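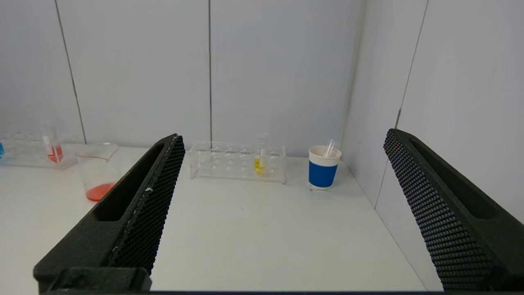
White tabletop and gray wall panels.

Workshop notebook, Finishing and Adhesives
Entry date: Apr 4, 2020
Entered by: Percy Tamayo
Reviewed by: Ezekiel Tillman

5 min read

Subject: Hide glue trials, second batch, and condition of the Bronberg chair parts

The purpose of the present session was to repeat the open-time trials on the granular hide glue and to decide whether the Bronberg side chairs may be reassembled with it. The first batch was set aside because the glue had been held too hot for most of a morning and had lost strength before any joint was closed. Those results should not be cited.

Preparation. Glue granules were soaked overnight in cold water, using equal parts by volume, and warmed in the Jiso pot. The dial on the pot reads high. Settings written in earlier entries refer to the dial and should be disregarded; the glass thermometer is to be used from now on. The glue ran from the brush in a thin, unbroken string, as it should. A skin formed twice and was lifted off with a stick. Water was added once, a spoonful, after the second skin.

Test pieces. All joints were cut from the same maple board, with the grain running along the length of each piece. Faces were planed and left unsanded. Half of the pieces were warmed in the cabinet before gluing and half were left at room temperature. Each pair was rubbed together by hand, and a clamp was applied only where the brief pencil mark "C" appears on the end grain.

Observations:
- Warmed pieces allowed 70 seconds of working time before the glue began to gel. This is enough for a stretcher joint but would be tight for a full seat frame.
- Unwarmed pieces allowed 31 seconds. Two pairs gelled before they were fully seated and were scraped and discarded.
- Rubbed joints without clamps closed well on the short pieces. On the longer pieces a fine gap remained at one end.
- Squeeze-out was removed with a damp rag at the rubbery stage. Pieces wiped earlier showed smearing and will need scraping before finish.

Mr. Tillman asks that the addition of urea be tried as a means of lengthening the open time. A small jar has been made up and labeled, and it is on the shelf with the shellac. It has not been tested. Colleagues are asked not to use it on customer work.

Comparison glue. One set was joined with the Zukement liquid for reference. It gave ample time for assembly, and the joints felt sound after clamping. It remained soft at the edges when the others had hardened. The bottle carries no purchase date, and I would not draw any conclusion from this set until a fresh bottle is opened.

Bronberg chairs. The old glue on the back posts softened readily with warm water and a stiff brush, which supports the view that the original assembly was done with hide glue throughout. The exception is the left front leg of the second chair, where a later repair was made with a hard yellow glue that does not respond to water. It will have to be pared away with a chisel. The tenon there is undersized as a result of the earlier repair and will need a thin maple veneer on each cheek. The seat rail bears the stock number 418 in old pencil. It should be masked before any cleaning.

Order of work, as agreed:
1. Complete removal of old glue from the first chair only.
2. Dry-fit the first chair and mark each joint.
3. Warm the parts and assemble the two side frames, leaving them clamped overnight.
4. Join the side frames with the front and back rails on the following day.

The second chair waits until the tenon has been built up. The cane for both seats has been quoted by Nakamura and is not expected before August, so there is no cause to hurry the frames.

Stores. Granules are down to one bag. The finer of the two glue brushes is shedding and should be replaced. The cabinet door does not latch fully, and the warmed pieces nearest the door were noticeably cooler to the hand than those at the back. Future test pieces should be placed on the rear shelf.

Strength tests on the clamped joints will be entered on the next page once the pieces have stood for a full week.

3 comments
1 share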